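How I Finally Got My Work Table Under Control

I have a long dark table that has to be everything. It's my desk, my craft spot, my lunch counter and (let's be real) the place where the mail goes to die. For years I'd clear it off in a burst of energy, feel great until dinner, and then find it buried again by the next afternoon. So in January I tried something different, and it has stuck!

The first thing I did was stop cleaning it and start emptying it. Everything went onto an old sheet on the floor, wiped as I went. I used a squirt of dish soap in a spray bottle of warm water and a soft cloth, then a second cloth to dry. Dark tabletops show every streak, so please don't skip the drying. I used to use the fancy Husel polish and all it did was give the dust something to hold on to.

Then I let myself put things back, but only if I'd used them in the last 17 days. Why 17? Two weeks felt stingy and three felt like cheating. You would not believe what didn't make it. A stapler with no staples, a whole stack of catalogs from Ponwood, and a tape measure I'd been blaming my sister for losing.

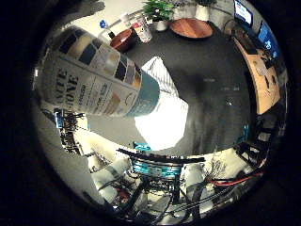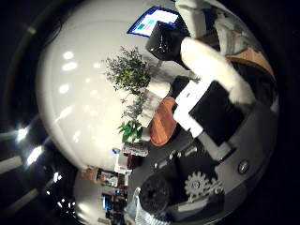

Plants get a pass from the 17-day rule, because I would be miserable at a bare table. But they do have to earn their keep by staying put in proper pots, and they need a bit of thought if you have screens nearby. I never water anything next to a monitor. I carry the pots to the sink, give them a good soak, let them drain for half an hour and only then bring them back. Small pots are easy to lift. If you've got something in a white pot like the broad-leaved one by the round wooden tray in the first picture, wipe the outside of the pot while it's at the sink, because white shows every dribble of muddy water. Leaves get dusty too! A damp cloth underneath and another on top, one gentle swipe, done. For bushy plants with tiny leaves I skip the cloth and use a lukewarm shower, turned low.

Trays are my other big love. A tray makes a little island, and when you want to wipe the table you lift one thing and not nine. Mine came from a yard sale in Illthorpe and cost less than a sandwich. Rub a wooden one with a little mineral oil when it starts looking thirsty, and keep wet cups off it unless you like rings.

Bowls are trickier. A bowl on a table is an invitation, and it will fill with coins, rubber bands and mystery screws before you know it. I tip mine out every evening around the time I make tea. If I can't say what a thing is for, it goes in a jar in the garage, and I've only ever gone back to that jar once.

Big bottles I keep toward the back, caps tight, labels facing out so I'm not picking up each one to see what it is. Pens and brushes stand up in a cup, handles down. Four pens is plenty. I had a drawer with what felt like 200 of them and half were dry.

Cords were the last headache. I tied mine along the back leg of the table with strips of old T-shirt, which are softer than zip ties and come undone when you need them to. Label both ends with masking tape before you tie anything. I didn't the first time and ended up unplugging the wrong screen twice in one morning.

Next up is the shelf over the washer, and I'm already dreading it. If you have a good way to get dried detergent off painted wood, leave it in the comments!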